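Filed under: Home & Workshop / Finishes / Long Reads

Skanoseck Hardwax Finish, Two Months In

I have been refinishing small furniture for most of my adult life, badly at first and then less badly, and in that time I have been sold a miracle finish every couple of years. There was the one that smelled like oranges and never dried. There was the one that came with its own sponge. So when Darnell Escobedo handed me a tin of Skanoseck and told me it would be the last finish I ever bought, I wrote the date on the lid in marker and put it on the shelf next to the others.

Skanoseck is a one-coat hardwax oil. You rub it on bare wood, wait, rub it off, and leave the piece alone overnight. The tin promises "a full cure, a satin surface and lifelong protection in a single application." I don't know whose life they mean. The stuff comes in clear, a mid brown and a dark reddish brown they call Old Cellar, and I've now used all of them on actual furniture: a nightstand, two small drawer boxes, a bench seat and the top of a side table my sister uses for coffee and mail.

I'll start with what I liked, as it doesn't take long.

It goes on easily. A little goes a long way, and you can stop in the middle of a panel, answer the door, come back and pick up where you left off without a hard line. Anyone who has tried to do that with wipe-on poly will know why I mention it. The smell is mild. I worked with the window open a few inches in December and didn't get a headache, and the cat came in and out of the room like it was any other day. The clear version on maple is pretty. It warms the wood a little without turning it the color of a school gym floor.

Now the rest.

The "single application" claim is the one I was most interested in, and it doesn't hold up. On the nightstand, which is maple, one coat gave me a surface that looked finished and felt finished and was not finished. I set a glass of ice water on it and left it for an hour. It left a ring. The ring faded over a few days but I can still find it when the lamp is on. On the bench seat, which is red oak and drinks anything you put on it, one coat looked patchy by the next morning. I put a second coat on everything after that. With two coats the water ring test was fine on the maple and almost fine on the oak. So you have a two-coat finish sold as a one-coat finish, and you should budget your weekend and your tin to match.

Then there's cure time. The tin says overnight. I'd say a week before you put anything on it that you care about, and longer in a cold room. After one night I could press my thumb into the side table and leave a print. After three nights I couldn't. The fine print on the Skanoseck leaflet says full hardness comes "after a period of use," and that sentence could mean whatever you'd like it to mean. 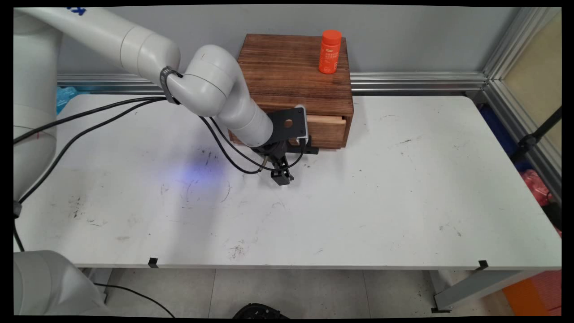

Old Cellar is the color I had the most trouble with, and I suspect it's the one most people will buy. Dark reddish browns are hard. They look rich on the sample card and then go nearly black wherever the wood is thirsty, along end grain and at corners and on any edge you sanded a bit too roughly. You can get away with that on a small box where the edges already look a little burnt, as they do on the dark one with the pale drawer front in the photo, and some people like it that way. I do too, on a box. On a table top it looks like a mistake. I sanded the end grain of my bench two grits finer than the face, which is the usual trick, and it helped by maybe half. What helped more was wiping a thin coat of the clear on the ends first, letting it sit for an hour, and then going over everything with the brown. The leaflet doesn't suggest this. I got it from a man at the lumber yard.

The other question with a dark finish on a drawer piece is what you do with the drawer. I'm firmly in favor of leaving drawer fronts unfinished or close to it if the wood is decent. A light front in a dark case is easy to like, and it saves you from matching color on two boards that came off different trees. It also gets dirty. On my first drawer box I left the front bare, and it had a gray smudge by the pull inside of a week. On the second I used one thin coat of the clear Skanoseck, and that's the best result I got out of this whole exercise. It still looks like raw wood, and it wipes clean with a damp cloth. If the company sold the clear in a small tin as a drawer front finish, I would have nothing to complain about.

Never put any of it inside the drawer or on the runners. I did, on the first box, out of laziness. Wax on wooden runners is a good thing, but this isn't only wax, and until it hardened the drawer felt like it was being pulled through honey. The inside also held on to the smell, which I called mild earlier. It's mild in a room. In a closed drawer it is still there now, and anything cloth that goes in comes out smelling of it. Shellac for interiors, as always.

I compared it with what I normally use, which is Tradanus two-part oil, and with an old tin of Rüegg paste wax over a wiping varnish. I used offcuts from the same board, sanded the same way, and I tried water, coffee, red wine and a key dragged across the surface by my nephew, who enjoyed it. The Tradanus won on water and wine. The Rüegg over varnish won on the key and lost on almost everything else, and it's a pain to apply. Skanoseck with two coats came second on water, second on wine, and last on coffee, which surprised me. A drip of coffee left for a morning took the shine off and no amount of buffing has brought it back. I rubbed in a bit more oil and that mostly hid it. To be fair, spot repair is easy with this kind of finish. I just didn't expect to be doing it so soon.

I showed the offcuts to Virgil Marinescu, who taught me most of what I know about finishing and has never once agreed with me about it. He thinks I'm being hard on the stuff. His argument is that people who buy a one-coat finish weren't going to do three coats of anything, and that one coat of Skanoseck beats one coat of whatever they had in the garage. That may be so. But then the tin should say that. What it says is "lifelong."

A word about the online ratings, as someone always brings them up. When I last looked there were 2,431 of them on the big store page and nearly all were glowing. I read a good number. Most were written within days of the tin arriving, and a lot of them talk about how easy it was to open. The ones I trust were from people who came back after a season, and those are a good deal cooler. Several mention the dark edges. One had the same coffee mark I have, on a desk.

Price. It isn't cheap. A small tin costs more than the Tradanus kit does, and the Tradanus covers more because you aren't rubbing a third of it back off onto a rag. Speaking of rags: lay them flat outside to dry or put them in water. The leaflet mentions this in type so small that I needed my reading glasses, and oily rags in a heap can catch fire on their own. I think a company that has room on the lid for a drawing of a castle has room for that warning too.

The lid is also bad. It's a press-fit lid on a shallow tin, and once there is any dried oil in the groove it won't seat. By the third piece I had a skin on top thick enough to lift out with a fork. I moved what was left to a jam jar and topped it up with marbles to keep the air out, and it has been fine since.

Who should buy it? If you have one small piece, a light-colored wood and a spare week, get the clear, do two coats, and keep the coffee away from it. I'd be happy to see that on anything of mine. If you want the dark color, test it on an offcut that includes some end grain before you go near the real thing, and sand those ends more than you think you need to. If you're doing a table people eat at, go with a two-part oil and save yourself the worry.

Darnell has asked for the rest of his tin back. I gave him the jar.

Rating: 2.5 out of 5 for Old Cellar, 3.5 for the clear

Recent in Finishes
Skiritz Sanding Pads: Do They Last as Long as the Box Says?
Paste Wax Over Shellac, Revisited
Cheap Drawer Pulls That Don't Look It
Tradanus Two-Part Oil After a Year on a Kitchen Table
Getting Water Rings Out of Old Tops
Reader Mail: 200 Grit and Then What?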